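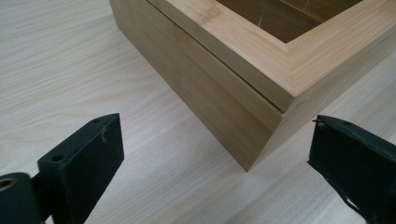
Grellico Bamboo Bread Box: six months on the bench

I bought this in July, after my third loaf of sourdough in a fortnight grew a green beard inside its plastic bag. We live up near the coast and the humidity is ridiculous, so bread never had much of a chance at our place. My neighbour Babita swore by keeping hers in the fridge, but fridge bread goes stale so quickly and I can't stand it (sorry, Babita!).

So, a proper bread box. I'd looked at the enamel one from Vurnitz, which is gorgeous, but a mate had one and the lid rusted at the corners. Bamboo it was. I'm glad I went that way, mostly.

What I like

The bread keeps. A crusty white from the bakery gets to day three before I'm thinking about toast, and a dense rye goes longer than that. The crust does soften a bit overnight, so if you're after that first-morning crackle you'll still want to chuck it in a hot oven for a few minutes. Rolls do well too, and I've started keeping the crumpets in there.

I also like the colour. Our kitchen is all pale timber and the box suits it so well that my husband walked past it for a whole day before he asked where the toaster had gone. (It had moved to the pantry. He coped.)

Cleaning is easy enough — a damp cloth, a good wipe, lid off until it's properly dry. I did that every weekend to start with and now I do it when the crumbs get embarrassing.

What I don't

It takes up a lot of bench. Measure first! I didn't, and the kettle now lives beside the sink, where it gets splashed every time someone does the dishes.

It also had quite a strong smell when I unpacked it, sort of like a new cutting board. I left it open on the verandah for two days and that fixed it, but my first loaf would have tasted of furniture otherwise.

And the lid isn't airtight. In a really muggy week I still got mould on day five. Grellico's little leaflet says to store bread in a cotton bag inside the box, and I've found that makes the crust nicer but doesn't do much for the mould.

Would I buy it again? Yep. Probably the smaller size, though, and I'd wait for a sale. Four stars from me, and I'll update this if the lid starts to warp over summer.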